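Arquivo > Opinião > Trabalho e técnica

Tempo de leitura: 5 minutos

Pesquisar neste sítio Pesquisar Limpar

A ferramenta na mão e a hora na folha

Britta Sauerland

Na Derkstead, o posto de recolha de demonstrações entrou na grelha de turnos em dezembro. Até então era tratado como actividade de projecto, sem código próprio na folha de horas. A mudança administrativa parece pequena e tem consequências maiores do que a compra de qualquer braço articulado, pelo que me interessa discuti-la nos seus termos próprios.

O trabalho consiste em executar tarefas manuais correntes com uma garra portátil em vez dos dedos: pegar, deslocar, pousar, abrir, fechar. A câmara montada na garra regista o percurso. Os registos servem para treinar as políticas de controlo que depois correm no equipamento da linha Zoubi. Cada repetição tem início e fim marcados pelo operador, e cada uma é aceite ou rejeitada na revisão. No último trimestre foram aceites 1.987 repetições. O número consta do relatório interno e foi apresentado como indicador de produtividade. Discordo dessa leitura.

Uma repetição aceite mede a conformidade do registo. Não mede o esforço do operador, nem a dificuldade da tarefa, nem a utilidade do dado para o modelo. Pousar uma caixa num tampo livre e retirar um objecto estreito de uma prateleira valem ambas uma unidade na contagem actual. O resultado é previsível: quem tem uma meta de 500 unidades escolhe as tarefas curtas e deixa para o fim do turno as que exigem rotação do pulso acima da linha do ombro. São precisamente estas últimas que faltam no conjunto de treino.

O argumento habitual da direcção técnica é que o desequilíbrio se corrige por amostragem. É verdade no plano estatístico, dentro de limites. No plano do trabalho não corrige nada, porque a pessoa que fez as tarefas difíceis continua a aparecer no quadro com menos unidades do que a colega do lado.

Há um segundo ponto, de natureza ergonómica. A garra desloca o centro de massa para a frente da mão. O antebraço compensa. Em sessões de 30 minutos o efeito é tolerável, e foi esse o valor adoptado na oficina de Pruvuswood depois de uma reclamação escrita dos operadores. Na Derkstead as sessões não têm limite definido; param quando o suporte de armazenamento enche. Fixar a duração do esforço humano pela capacidade de um cartão é um erro de projecto, e devia ser tratado como tal, com registo de não conformidade e prazo de correcção.

O terceiro ponto é o da qualificação. Os quatro operadores do posto vieram da montagem e da embalagem. Sabem, por experiência, onde uma peça escorrega e que ângulo de aproximação evita bater na aresta. Esse conhecimento passa para o registo sem ser nomeado. Quando a tarefa é automatizada, a empresa conserva o gesto e pode dispensar quem o executou. Não considero isto uma fatalidade nem um escândalo. É uma transferência de activo, e as transferências de activo costumam ter contrato.

A solução que proponho é modesta. Primeiro, ponderar as repetições por classe de dificuldade, com uma tabela de 4 classes revista por operadores e engenharia. Segundo, limitar as sessões contínuas ao valor de Pruvuswood, com pausa contada como tempo de trabalho. Terceiro, atribuir ao posto uma categoria profissional própria, com progressão, e incluir na categoria a revisão dos registos, hoje feita por estagiários que nunca pegaram na ferramenta.

A última medida é a que encontra mais resistência. Objecta-se que o operador não deve avaliar o seu próprio trabalho. Concordo, e basta cruzar as revisões entre turnos. Na Jillside a revisão cruzada funciona à sexta-feira de manhã, com os turnos sobrepostos durante uma hora. A taxa de rejeição subiu nas primeiras semanas e a equipa de controlo deixou de devolver lotes inteiros. Não conheço o custo exacto dessa hora. Conheço o custo de um lote devolvido, que inclui a repetição integral das tarefas pelas mesmas pessoas.

Resta a questão da imagem. Uma câmara que acompanha a mão acaba por apanhar quem está por perto. Os rostos são desfocados antes do arquivo, mas o procedimento não diz quem tem acesso ao material antes dessa operação, nem durante quanto tempo. A omissão afecta também colegas que não pertencem ao posto e que nunca assinaram a autorização. O regulamento da recolha tem nove páginas sobre calibração e um parágrafo sobre pessoas. A próxima revisão do documento está aberta a comentários e enviarei os meus por escrito, com a tabela de classes em anexo.
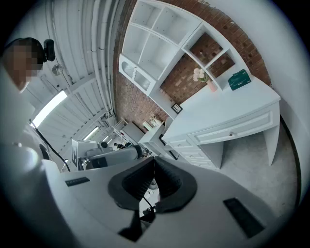 Garra portátil em primeiro plano, numa sala com estantes brancas e parede de tijolo. Rosto ocultado por privacidade.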